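4 min read

4. What people did with the cups

I'll admit I went into this part of the study expecting the tea to be the dull bit. We were asking how people in shared offices decide when to take a break, and I'd only put drinks on the diary sheet to fill the last column! But of the 783 diary entries we got back from Totthorpe and Werholm, 705 mentioned a drink somewhere, and plenty of them mentioned very little else.

The two sites weren't alike. Totthorpe has one kitchen for the whole building, so a break there means a walk, and a walk means bumping into people (several diaries grumble about this, a few clearly live for it). Werholm has a water cooler on each of its 4 floors and people tend to stay near their desks. Breaks at Werholm were shorter, around 10 minutes, and far more likely to be taken alone.

I had coded any break without company as "solitary" and left it there. Reading the March diaries again, I think that was too blunt – some of those people were having a lovely time. I've since split the code in two, wanted and unwanted, and the tables in section 5 use the new version.
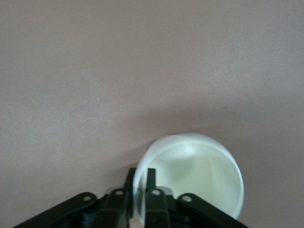 Figure 3. A plastic cup on its side.

Fung, reading an early draft, objected that a diary can't really tell you whether somebody wanted to be alone, only whether they were willing to write it down. I think that's fair, and I've kept the split but marked the doubtful entries separately. Most of them come from Werholm, where the sheet left less room for comments.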